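Hernodance opens up its care routine for small robot arms with free Minja set-up guide

For release: February

Hernodance is delighted to share the Minja guide, a free handbook for anyone who has a single robot arm to look after and would like to feel a little more at home with it. It grew out of many patient conversations with customers of our Diltness workshop, who kept telling us (very kindly, we must say) that the manuals they had were written for people with a whole maintenance department down the corridor.

The guide follows one cell from first set-up to regular upkeep, and the cell is modelled in simulation so that readers can try each step before they go anywhere near their own machine. It is a modest arrangement of a white arm, a gripper, a round wooden table and a black mesh pen holder, and we have grown rather fond of it.
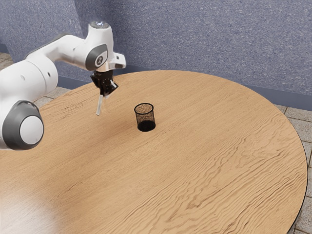
Felista Mbwambo, who wrote most of the chapters, begins with the gripper. "I always ask people to look at the fingers first," she says. "Are they seated properly, do they open evenly, are the pads clean? It takes 2 minutes and it saves such a lot of head-scratching later on, when a pen keeps slipping and everybody wants to blame the software!"

From there the guide moves on to checking the flange bolts, setting the tool centre point again after any change of finger, and choosing a safe hover height above the table. There are 11 checks in all, set out on one page that can be pinned up beside the cell, and a longer section on joint noise and when to call an engineer.

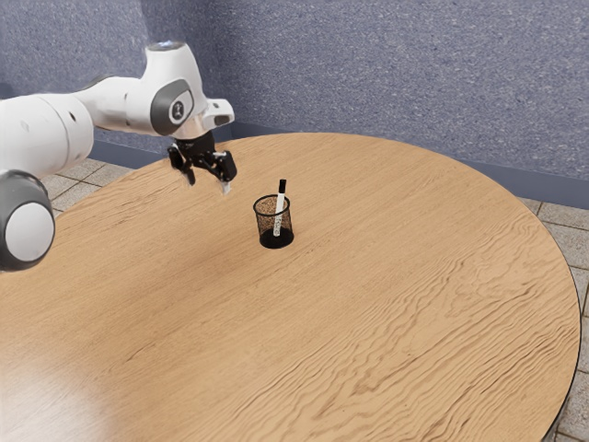 The simulated Minja cell, with the gripper open above the table and a pen standing in the mesh holder.

Josphat Shirima, workshop manager at Diltness, has been using the draft with new starters. "They come to the real arm much calmer," he says, "and they ask better questions, which keeps me on my toes."

The Minja guide runs to 55 pages and is free to download from the Hernodance website. A first run of 2,000 printed copies will go to colleges and small workshops, with postage kindly covered by our friends at Gresov.

For printed copies or interviews, please contact Simone Xavier in the Hernodance press office.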